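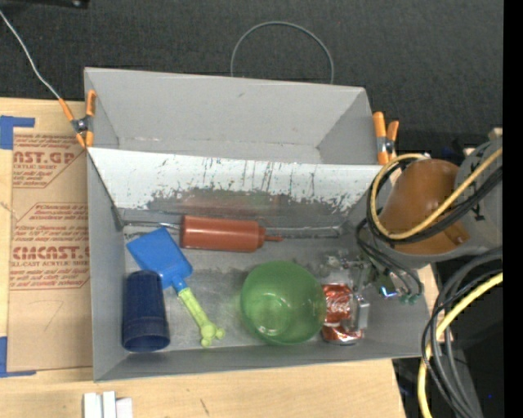 When should you start tomato seeds indoors?

Six weeks before your last frost, and I'd rather be a week late than a week early. I learned this the hard way in my first spring in Narnholm, when I started everything in February and ended up with 30 leggy monsters leaning on the kitchen window, begging to go outside while there was still snow on the shed roof.

So March it is for me now! I sow two seeds to a cell, a quarter inch deep, and put the trays on top of the fridge until something green pokes up. Then they go straight under the lights (16 hours a day, on at six in the morning). Don't wait for the whole tray to sprout – the early ones stretch fast in the dark.

Kendra Vachon wrote in to ask about peppers. Give them a couple more weeks than tomatoes, Kendra, and more warmth too. Mine sulked for 28 days last year before I gave in and bought a heat mat.

And water from the bottom if you can. I pour a little into the tray, wait half an hour, and tip out whatever's left. I lost a whole row of basil to damping off before I got that into my head, and I still miss that basil.

The seed swap is back this month, by the way. Sabine Hamann has 200 paper envelopes to give away, so bring your extras and a pen for labeling. I'll be the one hunting for a decent yellow cherry tomato.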